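The week the right hand wouldn't let go

I promised in August that I'd write up what happened with the hand, and then I kept putting it off, partly because I come out of it looking a bit daft. Anyway, the kettle's on, so off we go!

We'd been running the assembly board over and over, pegs into plates, gear on, block across, and it was going beautifully. We had 95 good runs out of 100 and I'd already told Janka Danko I'd be bringing cake. Then on the next batch the right hand picked up the block, carried it over, put it where it should go and simply kept hold of it. The software thought the fingers had opened. The fingers disagreed. When the arm pulled away it dragged the whole board sideways with it and I did that useless thing where you shout "no!" at a machine (it doesn't help, I've tried it lots).

So I hit the stop, and then spent two days blaming the wrong thing. I swapped the control box, I reloaded the Hotevex driver, I even rang Ivan Tkachenko, who was on a train and could only hear every other word.
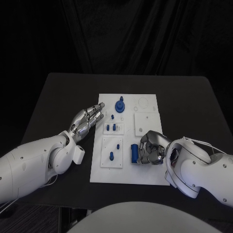 Right hand round the blue block, left hand staying out of it.

What Ivan did manage to shout down the phone was "look at the cables", and I'm cross at how right he was. One of the thin ones by the right wrist had been getting a tug every time the joint turned past 42 degrees, and the open command was getting lost just at that point. The close command went out earlier in the move, with the wrist straighter, so gripping always worked. Sneaky!

The bit that bothers me more is the safety side. I'd been reaching in to tidy pegs between runs with the arms still powered, as the hand always let go nicely. I've stopped doing that. Power off first, then fingers in - mine, I mean.

New cable is fitted with a bit more slack, and the arm now waits for the finger sensors to report open before it moves away. Janka still wants her cake.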